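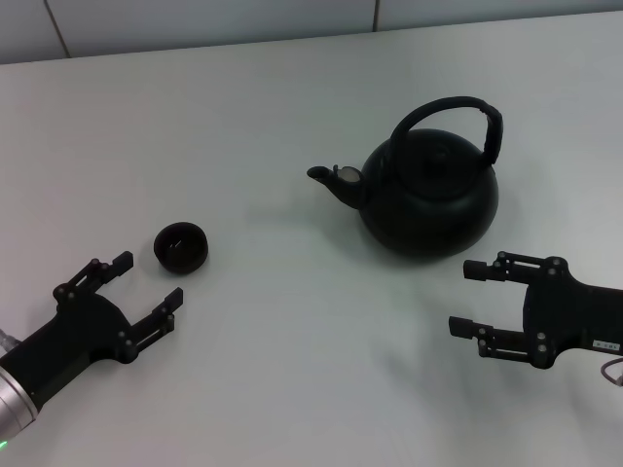
1/ Teaching two robot arms to serve tea

My colleague Haoran Kang and I spend this spring showing a robot how to serve tea. I am the one who moves the arms by remote control. I want to write down some things I learned, maybe they are useful for people who are starting.

2/ The task sounds very small. There is a black kettle and a small dark cup. One arm takes the kettle by the handle, the other arm takes care of the cup. Pour, put the kettle back, open both grippers, go home. A child of six can do it. I needed three days before I could do it well with the controllers.

3/ We call the project Bultley. The recording software is Plosari, which Haoran wrote. It saves the joint positions, the gripper opening and all camera views together. One complete try from start to finish we call a demonstration. Our plan is 200 good ones before August.

4/ Today is 22/05/2020 and we have 143. I say "good ones" because we throw away many. If I hesitate for a long time in the middle, the robot will learn to hesitate also. Haoran is more strict than me on this point. We had a small argument over demonstration 100, he won.

5/ First lesson: start every time with the grippers fully open. In my first week I sometimes started with them half closed, and then the approach to the cup was different each time. It was my bad habit. Now I open both, I look at the left, I look at the right, and only then I press record.

6/ Second lesson: dark objects are difficult for the operator. Black kettle, black grippers. On my screen the fingers and the handle become one shape and I lose the distance. The pale table helps a lot, because I can use the shadows. When the shadow of the finger comes near the shadow of the kettle, I go slower.

7/ Third lesson: do not trust only the head camera. From above, the cup looks easy to reach. From the wrist camera you understand how low the rim is and at which angle the fingers come. I keep both views open, the wrist view on the left side of my screen. Aitana Lozano prefers only one view and she is faster than me, so please try both ways.
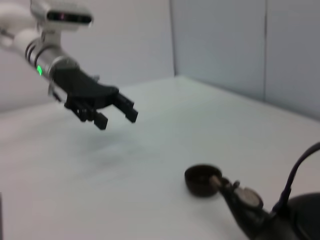 8/ The hand that is waiting is also part of the demonstration. When I was concentrated on one arm, I forgot the other one, and it was drifting slowly over the table. In the replay it looked nervous. Now I choose a place for the waiting hand, in the air, a little above the table, and I leave it there until it has work to do.

9/ Some people asked me why we don't move the arms directly by hand. We did this in the beginning, with one arm. For one arm I like it very much, you feel the weight and the contact. With two arms I need to hold both and also stay out of the cameras, and my body was always in the picture. So we changed to remote control.

10/ What I miss from the hand guiding is the feeling. With the controllers I don't feel when the gripper touches something. I have to see it. Aitana suggested to pause for one breath before closing the fingers. It is a short pause, Haoran accepts it :)

11/ Please change the starting positions! My first 20 demonstrations had the cup almost in the same place. The trained robot went to that place very confidently, also when the cup was not there. Now I move the cup and turn the kettle a little before each try. The spout direction matters more than I expected.

12/ Boson asked how many demonstrations you need for a task like this. I don't know a general number. For an older task, putting lids on boxes, we collected 2,000 and I think half of them taught the robot nothing new. This time we prefer fewer and more careful.

13/ Practical things: drink water, cut your session after 40 minutes, write a note for each failed try immediately. In the evening I don't remember any more if I missed the handle or if I closed too early.

14/ Cozma, I saw your question about the controller settings. I use a slow scale for the hands, so a big movement of mine becomes a small movement of the robot. For the long way across the table I switch to the faster one. I will post my values on Monday when I am back at the desk.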